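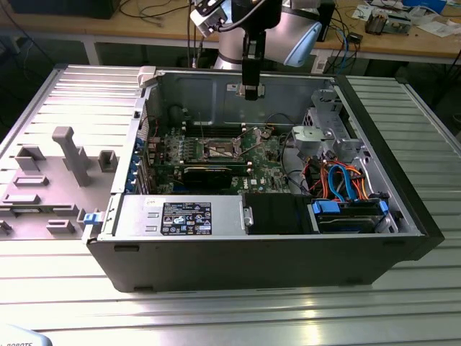 Old Dell tower, worth saving or strip it for parts?

grulotum_fan
Posted 08/08/2025
So I picked up an old Dell tower and I've got the side off it now. Cooler's off, the lever on the CPU socket is up, and that's as far as I've gone. Memory, graphics card, power supply and hard drive are all still in there, with the drive in its cage on those blue rails. Board is green with the DELL lettering below the card. I want it as a box for the garage – music, parts diagrams, maybe some light file storage. Is it worth putting money in, or do I pull the good bits and recycle the case?

Hemi McPhee
Keep it! I ran one of these big black towers for 8 years and the only thing I ever replaced was the power supply. Clean the old paste off the cooler, put a fresh dab on and see if it boots before you spend a dime. And while the lever's up, keep your fingers (and your sleeves) away from that socket. I bent a pin on one in July and I'm still mad about it.

slotted_and_sorry
I'd go the other way. Those Dell supplies and front panel connectors can be weird, so check the plug before you order a standard one. I bought a Rornedska unit that fit the screw holes perfectly and then the main connector was wrong. By the time you add an adapter and an SSD you've spent more than $100 on a computer that heats the garage.

Hemi McPhee
Heats the garage, sounds like a bonus to me. Not every one of them has the odd plug either, depends on the model.

jerngate_joe
Whatever you decide, take a picture of the SATA cables before you unplug anything. Orange, blue, red, they look easy to keep straight and then you're sitting there with three ends in your hand and no clue. I put masking tape flags on mine.

Also love the blue clips. Every slot cover comes out without a screwdriver. I wish my new case did that!

ratanaporn88
Has anyone asked what's on the drive? Slide it out and check it on another machine first. The last used one I bought had 3,000 family photos on it and I felt awful until I got them back to the seller.

grulotum_fan
Good call, hadn't thought of that. I'll pull the drive tonight. Slotted, what's the quick way to tell if the power plug is standard?

slotted_and_sorry
Read the label on the supply, get the part number and search that. And count the pins on the main connector. If it's 24 you're probably okay, if it's 8 you've got one of the odd ones and I'd walk away.

Hemi McPhee
Or keep the supply that's in it, if it works. Try that first – it's free.

slotted_and_sorry
Fine, but I'm not trusting my files to a supply that old.

grulotum_fan
Paste is ordered. Will post the part number when I've got my reading glasses.

Contact us | Copyright Jerngate Forums | Back to top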